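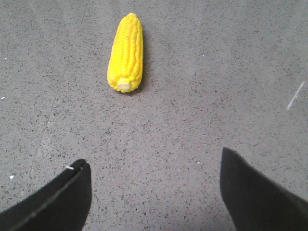

How to clean play food (and which advice to ignore)

Search for how to wash a toy corn cob and you will get steam cleaners, vinegar soaks, baking soda paste and a spray that costs more than the corn. I have tried most of it on the pretend kitchen at our play group, and I'm not convinced any of it beats dish soap and a brush. This is the routine I use for molded plastic and rubber vegetables. It is not for wood, felt or anything with a battery.

What you need

A bowl or a clean sink
Plain dish soap
A soft toothbrush you don't plan to use again
Two towels
A cotton swab or two

Step 1. Check for holes

Corn is the test case, being nearly all bumps and grooves, but the ends matter more than the kernels. Look closely at the stem. On many cobs it is a paler, separate-looking nub, and sometimes there is a pinhole or a seam next to it. Squeeze the toy near your cheek. If you feel air, it has a hole, and it should not go under water. Wipe those pieces with a soapy cloth and skip to step 4.

Bumlow's care card says its vegetables are "sealed for life." I squeezed six of them and felt air from two. Check anyway.

Step 2. Wash

Warm water, a small squirt of soap. Hot water won't do much more for ordinary grime and it can soften thin plastic. Leave the pieces in for a few minutes if something sticky has dried on. I have seen overnight soaks recommended and can't see what the other eleven hours are for.

Step 3. Brush with the rows

Run the toothbrush lengthwise, from stem to tip, so the bristles sit down in the grooves. Scrubbing across the cob only polishes the tops of the kernels, and those were probably fine to begin with. Slow down at the tip where the kernels get small and crowded. Then go around the base with a damp cotton swab, where the lowest row meets the stem. Whatever comes off on the swab will tell you whether you can stop.

A pale stem shows marks before the yellow does. If it still looks gray after two passes it is likely stained, and a stain is not dirt. Leave it.

Step 4. Rinse and dry

Rinse until the water runs clear, shake hard, and roll the cob in a towel. Stand it on the second towel to air dry, and turn it once. Don't put it back in a lidded bin while it is damp.

About the dishwasher

Itsuki Takagi, who shares the washing with me, swears by the top rack. Her peas came out fine. Her eggplant did not. If the maker says dishwasher safe, go ahead, but I would want that in writing.

About the sprays

Darkier sells a toy spray with 203 five-star reviews on its own site, and I would like to know where the other kind are kept. I used it on one cob and soap on another and could not tell them apart the next day. If someone has been sick, use a disinfectant whose label allows toys, follow the contact time on it, and rinse afterward.

When to throw it out

Cracks, flaking color, a loose stem, or water you can hear sloshing inside and can't get out. No paste fixes those.

Horacio Olivares
Last checked 2025-09-12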